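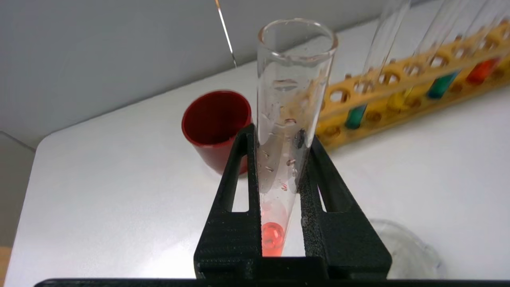 A two-fingered gripper holds a glass test tube with a small amount of liquid at the bottom.

Home News Features Workshop Letters Subscribe

Last updated: January

Can a Machine Do the Dull Jobs Yet?

By Yanti Ismail

At Flevorholm, the job that eats the morning is tubes. They have to be lifted out of a rack, tipped, put back and eventually washed. A new hire learns it before the first coffee break. The company has spent two years trying to get a robot arm to do the same thing, and I went to ask how far along it is.

The short answer is that the arm can do a lot of the job, slowly, on a clean table with good light. Whether that counts as doing the job depends on who is paying for it.

Picking up glass used to be the hard part. A clear tube gives a camera very little to look at. The wall behind it shows through, the rim catches light, and the software has to decide where the edge is. The Pultolon control program that Flevorholm uses handled this badly in its first version. It would close on air, or come in too low and knock the neighbor. The current version was trained on up to 2000 recorded attempts, with failures left in, and it now finds the tube most of the time.

Tipping is the next problem. People slow their wrist down as the liquid nears the lip, and they do it without thinking. An arm has to be told when to slow down, or has to work it out from examples.

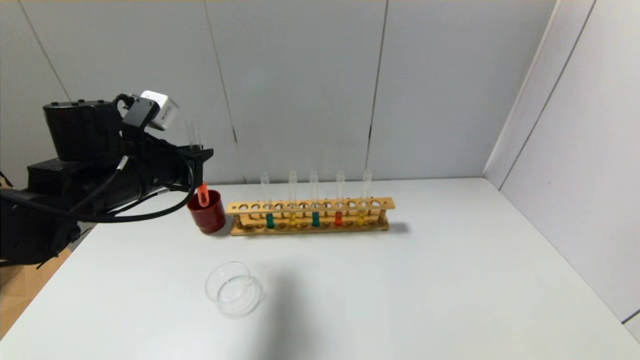 It also has to know when to stop. A few drops will cling to the inside of a tube however long you hold it over a cup, and a person shrugs and moves on. Early on, the arm waited. Then someone shortened the wait and it started leaving too much behind. Settling on a number took most of a spring, and the number is different for syrup.

Putting the tube back is worse than either. The hole is barely wider than the glass, and if the tube has turned a little in the grip, the bottom lands on the bar. A person feels that and wiggles it. The arm mostly looks, and its own fingers are often in the way of what it needs to see.

The same troubles show up at home. Mumell, which is working on a kitchen arm, lists loading a dish rack as a harder task than wiping a counter. Ogilvie gave up on glassware for now and sells a machine that folds towels. It takes six minutes per towel. I can do one in a few seconds while talking on the phone — and I don't need the table cleared first.

Speed may matter less than it sounds. An arm that works through the night can be slow and still have the rack done by 7 a.m. What it can't do is stop every hour and wait for somebody to come free a stuck tube.
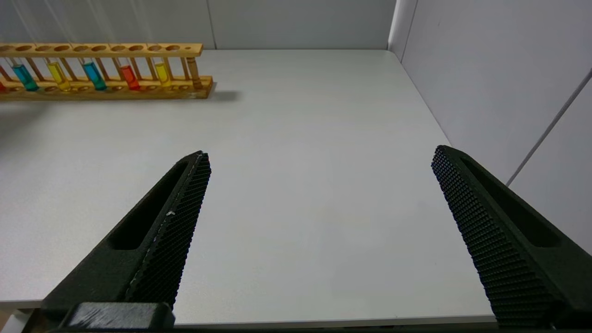 Narendra Rawat thinks even that is too generous. He told me that any chore has a main part and a messy part, and that the machines he has seen are only any good at the main part. Ask one to deal with a chipped rim or a puddle, he said, and "you're back to a person with a paper towel."

I think he is right about this year. Flevorholm plans to keep its arm on tubes through the summer and then try it on jars with lids. The lids are already causing arguments.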